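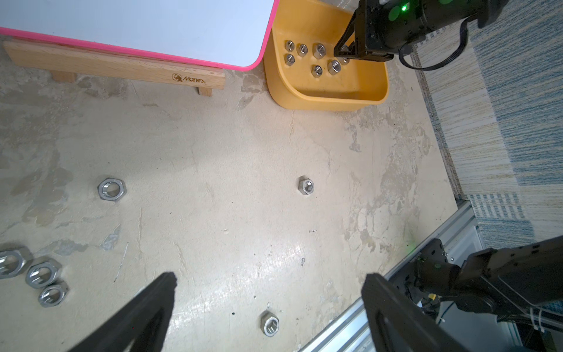 SUSTMONT, February

The third album by Banda was recorded in a disused grain office on the edge of town, on a tape machine with eight working tracks. It runs to nine songs. Two of them have no drums, and one has no singing until the final minute. The record is called Painemal, after the street where the rhythm section used to rehearse, and it comes out this month on the small label Jullach in a first pressing of 500 copies.

Renata Acuña writes the songs, plays guitar and sings most of them. She also mixed the record, a job she had given to other people on the first two. Her account of the change is short. "I kept sending notes," she says. "By the second album the notes were longer than the lyrics. It was cheaper to learn the desk."

The notes were mostly to do with level. On the earlier records the voice sits well forward, with a long reverb that makes the words hard to follow when the band is at full volume. On Painemal the voice is lower in the mix but dry, recorded close, with the top end left alone. The words are easier to make out at a lower volume. The cost is that every breath and click is audible, and on the fourth track, "Ledger", a chair creaks twice in the second verse. Acuña left it in. A later take without the creak was, in her view, sung too carefully.

The drums were set up in the corridor. The main room has a hard floor and a low ceiling, and the cymbals spread into every other microphone when the kit was tried there. The corridor is narrow, with doors along one side, and the amount of room sound could be changed by opening or shutting them. For "Slow Freight" all the doors were shut, and the snare is short and flat. For the closing track they were all open, and the same drum rings for nearly a second.

Tape set most of the other limits. With eight tracks, the drums were given three, the bass one, the guitars two and the voice one, which left a single track for everything else. Organ, second voice and hand percussion had to share it, so these parts never play at the same time. A listener might take this for restraint in the arranging. Acuña describes it as a parking problem.

The songs themselves are slower than those on the last album. The quickest is 104 beats a minute and the opener is at 68, a tempo at which small timing errors are easy to hear. The band played without a click. Between the first chorus and the last, the opener loses a little speed, and the bass player pulls it back in the bridge by landing slightly ahead of the kick drum. Anyone who has seen the group on stage will know the habit.

"Goods Lift" is the track most likely to be played on the radio. It has the only conventional chorus on the record, in a major key, with the second voice a third above the first. It is also the oldest song here, and was left off both previous albums. The version now released drops the original introduction and starts on the verse. The weak point is "Inland", which repeats a four-chord figure for six minutes and adds little to it after the third.

On stage the album presents some difficulty. The organ part on the closing track needs a fifth player, and the band has four. At the first date of the tour it was played by the guitarist's left foot on a set of bass pedals, one octave too low. Acuña thought this an improvement and says the part will stay there.

The tour runs through spring, with a second night added at Sustmont. The vinyl has the full version of "Inland" on side two — the download uses an edit, shorter by 27 seconds.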